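Stundden's stationery swap is back on Monday, and it has a tray

I popped into the Stundden reading rooms at the weekend meaning to return one book, and came out an hour later having talked about staplers the whole time. So, a bit of local news for you! The desk supplies swap, which went quiet over the summer, starts up again this Monday at 10 in the morning, and it has moved from the landing to the little side room behind the periodicals.

If you never went to the old one, it works like this. You bring in whatever is cluttering up your drawers (pens still in their packets, hole punches, rulers, the stapler you were given when you already had a stapler) and you take away something you need. No money changes hands and there's no points system, thank goodness. They tried tokens once and I found three of mine in a coat pocket last winter.

Mabli Prosser is running it this time, and she tells me that 257 items came in during the last round, which I can well believe, as I carried a fair few of them up the stairs myself. Only 85 were left at the end, and those went over to the homework club in Sukdale. The big change is that the small stuff now gets sorted on yellow plastic trays before it goes out, so you aren't rummaging in a shoebox for something with a sharp end. The longer desk tools stand upright, side by side, and you can see what you're getting. I'm very much in favour.
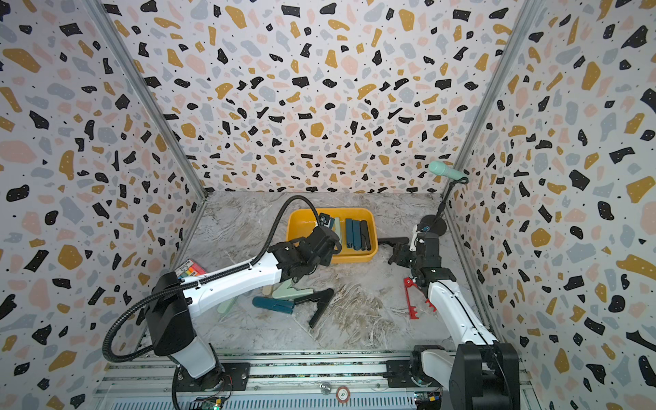
Gwen from Boonchu Lane wrote in to say she hopes the sorting will go as far as the staples themselves, having taken home a lovely stapler last year and then found that not one box in the house would fit it. I sympathise, Gwen! I passed this on and the plan is to put a matching strip of staples with each one where they can, and a paper label with the size where they can't. If you're bringing a stapler in, do please write the size on a scrap of paper and tape it underneath.

Now, the décor. I have been teased for going on about this, but I do love a terrazzo pattern, and I'd happily have the mustard, dusty pink and blue-grey one on my own kitchen walls, with the black bits to stop it getting too sweet. Put it with grey marble underfoot and it ought to be far too much, and I think it's smashing. My sister says it would give her a headache by lunchtime. She has magnolia in every room, so I take that with a pinch of salt. The one job I'd put on the list is a going over with an old toothbrush along the metal edging, where there's a grimy line. I've offered to bring the toothbrush. 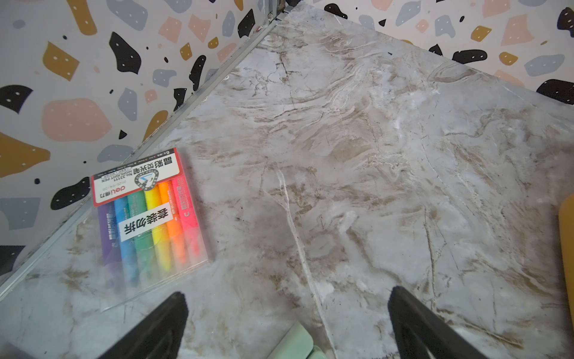

Can you take something if you haven't brought anything? Take up to 2 items and bring something next time if you're able to.

A few other bits while I have you. Vustia, the card shop on the corner, has promised roughly 100 envelopes in odd sizes, so if you have been hanging on to a birthday card with nothing to post it in, bring the card along and try it for fit. Scissors should be handed over at the desk and not left on a tray. Dried-up felt tips are not wanted, and I was asked to say that twice, so: dried-up felt tips are not wanted.

The side room is up the ramp and through the double doors, and the doors stick, so give the left one a shove. It'll be open until 4 in the afternoon, and there's another swap pencilled in for January if this one goes well. Larger things such as desk lamps and filing trays can't be taken this time, but Mabli is keeping a list of who has what, and you can add yours at the front desk.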